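We use cookies to keep this site working and to see which threads people read. Accept all / Manage choices

Filed under: Home & Kitchen > Small Spaces

March 22, 2026

ok so I finally did the cup shelf. The whole thing. It has been on my list since December and I'm going to tell you about it in way too much detail, mute me now if you don't care about cups

Background for new people: my kitchen is tiny. One counter, one table, one run of cabinets over the sink, and the cabinet next to the window is where every cup I have ever owned goes to live forever

I took everything out first. EVERYTHING. I counted as I went because I had a bet with my sister and the total was 109. I live with one other person. She guessed sixty and I said seventy so we both lost

The breakdown, since somebody will ask: 25 real mugs, a pile of juice glasses, travel cups with no lids, lids with no travel cups, and a frankly upsetting amount of plastic from street fairs

(the lids went in a bag and the bag went straight out the door before I could start matching them up. I know myself)

Now the part I did want to talk about, which is the table. I always used to sort on the floor and my knees are done with that. So this time I put blue tape down on the tabletop and made zones. Keep, donate, not sure

Tape tip: use painter's tape, press it down lightly, and pull it up the same day. I left some on a painted shelf for a month once and it took the paint with it when it finally came up. Landlord paint, too!!

Also don't write on the tape while it's on the table. Write on it first and then stick it. My marker goes through everything

The "not sure" zone has to be small. I made mine the size of a dinner plate. If it's full, something has to leave before a new thing gets to be not sure. I was very strict for about an hour and then I had a sandwich and got less strict

Things I kept that make no sense: a mug from Tendau with a glued handle (that place closed ages ago and they did the best cinnamon rolls in town), one tiny glass that only holds enough for a shot of cough syrup, and a tall skinny cup that doesn't fit in the dishwasher OR under the faucet

Things I let go that hurt: the matching set from Tannous. Really pretty, super thin rims, and I was scared of them the entire time I owned them. I drank out of those maybe twice. They went to my cousin, who is a calmer person than me

Somebody asked last time how I check for cracks so let me do that now. I hold the cup by the rim, tip it on its side and look into it toward the window. Hairlines show up way better at an angle than when you're staring straight down into it. Then I flip it and look at the foot

With glass, run a dry fingertip around the rim, slowly. Any little catch, it goes. I don't do "I'll just drink from the other side" anymore, I did that for a year with one glass like a fool

Plastic is the one people hang on to forever. If the inside is scratched up and it smells like old orange juice after a wash, let it go. Baking soda and warm water overnight gets you one more chance, and then you have to be a grownup about it

ok the light blue ones. I'm a sucker for a light blue cup. Plain, no writing, no handle, nothing printed on the side. It's the cup I grab for water at 2 a.m. and the cup that gets handed to every kid who walks into my house

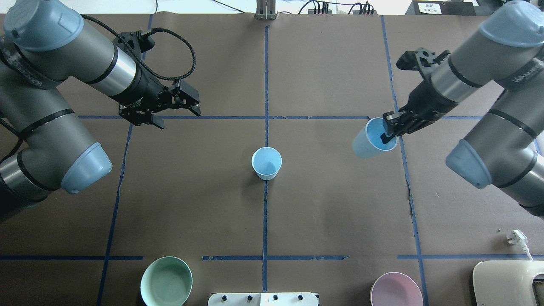 and they go with everything, that's my whole argument. You can put one next to the ugliest plate you own and it just looks like you meant it

So my rule now is the everyday cups go on the lowest shelf, at the front, and they go in rim up. I know half of you store them rim down. I've heard your dust arguments. I use mine too fast for dust and I can't stand the ring they leave on the shelf when they're a bit damp

(if you have open shelves, fine, rim down, you win)

Shelf liner! I got the Zoltero grippy one and cut it to fit with kitchen scissors. Measure twice because I did not, and there's a gap at the back now that I have decided is for airflow

Second shelf is mugs, two rows, handles all going to the right because I'm right handed and it bugs my roommate and that's fine. Top shelf is the guest stuff I need a chair for

Final number on the shelf is 19 everyday cups and glasses, plus the mugs. That's still a lot for two people, I realize, but you can see the BACK of the cabinet. I'd forgotten it was yellow back there

Where it all went: nice ones to family, decent ones to the Tasis swap table by the library, and the chipped ones are on my balcony waiting to be plant saucers or whatever. Ask me in a month if I did anything with them (I won't have)

Total spent was one roll of tape and the liner. I had a whole cabinet organizer in my cart with the little pull-out tracks and I'm so glad I didn't hit buy. I didn't need tracks, I needed fewer cups

Small things I'd do differently: start in the morning, put the donate box by the door and not under the table where I kicked it all afternoon, and wash the keepers before they go back. I put a bunch away and then noticed the dust and had to pull them right out again

Someone's already in my replies saying 25 mugs is nothing and she has around 300 in her basement. Ma'am I need photos. I need a floor plan

Next up is the food container drawer and I'm scared of it. It doesn't close. It hasn't closed since we moved in. If anyone has a system for round lids please tell me, the square ones I can handle

Get the weekly small spaces roundup in your inbox. Enter your email to sign up. Unsubscribe anytime.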